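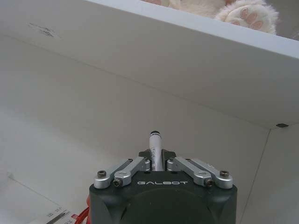
Kistus Summer Course in Robot Learning
Handout for session 5: Learning to tidy from demonstrations
23 May 2019

Welcome back, everybody! Last time we spent a long while on grasping a single thing from a bare table, and I promised that we would move on to something closer to a real home. So this session is about the Veradside method, which learns tidying from people steering the arms by hand, and which I am very fond of (you will have noticed by now that I'm fond of most of them, but bear with me).

The idea is simple enough to say in a breath. A person drives the robot through a small chore, we record what the cameras see together with how the joints move, and then we train a network to predict the next short stretch of motion from the latest pictures. The Maes set we use in class holds 2,000 of these recordings. Each one is cut into overlapping chunks of 50 steps, and the network predicts a whole chunk at once, so that small wobbles in the driver's hand get smoothed over and don't pile up.

Why bother with shelves at all? Well, a shelf has boards above and walls on either side, so an arm has to think about its elbow as well as its fingertips, and there are always neighbors to knock over.
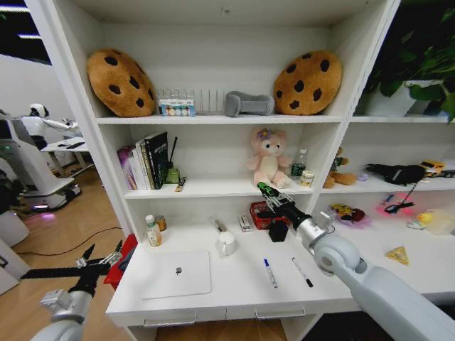
Figure 1. The shelf and desk seen from the head view, with both arms reaching in.

Please keep two kinds of view apart in your mind as you read. The head view tells the network where things are in the room and which object is meant. The wrist view tells it how the fingers sit against the object, and it is worth the most in the last little bit before contact, when the arm itself starts to block the head view. In the Bisia study, the authors took the wrist view away and lost 30 points of success on thin objects such as pens, while soft toys hardly suffered at all. I find that a lovely result, and I'd like you to have a guess at the reason before we talk it over.

One more word on clutter, and I know I go on about it!
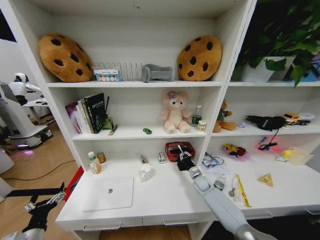
If every recording has the same things in the same places, the network will happily learn the places and pay very little attention to the things. Veradside gets around this by moving objects between recordings and by writing a fresh instruction for each one.

For next time, please read the section on chunk length and try halving it in the class code. Bring your plots along, even the ugly ones. We will pick up the question of two arms sharing one job when we meet again in September.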